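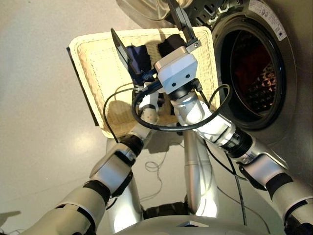 Skollunell holding a wicker basket with dark clothes in front of a washing machine.

Posted in: Home Robots / Questions from Buyers

What is included in the Skollunell laundry service?
Bernora brings the two-arm robot, and our technician Jeferson Damasceno makes the first setup with you. The visit takes 30 minutes.

Does it work with my washer?
It works with front-loading models. Top-loading is planned for March.

How heavy can the basket be?
Please stay under 20 pounds — also with wet clothes.

Can it hold soft knits?
Yes. For delicate wool we ask you to use a mesh bag.
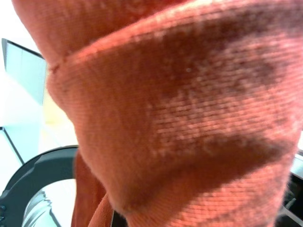 Orange-red knit fabric, seen close from the gripper.

What is the price?
The monthly plan is 279 dollars, or 267 if you pay for the year.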